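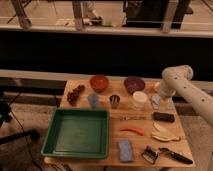 Kitchen table swap draws a cheerful crowd in Bremarthorpe

The long-running kitchen swap at the Skarkstead Rooms in Bremarthorpe came back in October after a summer off, and anybody who has missed rummaging through other people's cups and bowls will be glad to hear that it was every bit as friendly, and every bit as muddled, as it used to be.

For newcomers to town, the idea is a simple one. You bring along the kitchen things you have stopped using, you set them out on whichever table has room, and you go home with somebody else's. No money changes hands apart from the 2 dollars at the door, and that pays for the heating and the coffee (and the coffee has improved a good deal, we are pleased to report, now that the old urn has been retired). Doors opened at nine in the morning, and by the time the first pot had been emptied, 82 households had signed the book. The spring swap brought in 60, so the organizers from the Kemine neighborhood group had every reason to look pleased with themselves as they went back and forth for more chairs.

Bowls and cups were the great favorites this time, as they nearly always are. An orange-red bowl and a purple one sat side by side at the back of one of the light wooden tables, with a pale blue see-through cup, a little metal one and a plain white one close by, and a big square green tray took up a good share of the room in front. Trays are handy things to have at a swap, and a few regulars have been known to claim one early and fill it up as they go along, like a shopping basket without handles.
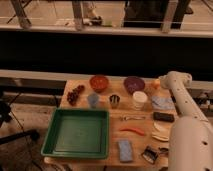
The green tray, with grapes behind it and a blue sponge near the front of the table.

Food crept in too, and it was very welcome. The Meireles bakery on the corner sent over two trays of rolls, still warm, and they were gone well before lunch. Gardeners came with bags of late tomatoes and far more zucchini than anyone had asked for, and a good many recipes were written down on the backs of envelopes. One visitor had come all the way across the county for a lid to fit her grandmother's stewpot, tried nine or ten of them, and went home with a gravy boat instead, perfectly happy!

Whatever is left at the end of a swap gets washed, wrapped in newspaper and packed into boxes for the shelf by the library entrance, where it can be picked up free of charge during opening hours. The boxes this time were mostly mugs and baking pans, with a surprising number of egg cups among them, so if you are short of egg cups you know where to go.

The Kemine group hopes to hold the next swap before the holidays and would dearly love to see more forks and spoons come in, as those always run out first. Sharp knives should be handed in at the door and kept off the tables, please, and electrical items are still not accepted. Offers of help with setting up, or the loan of a folding table or two, can be left at the front desk of the Skarkstead Rooms any morning.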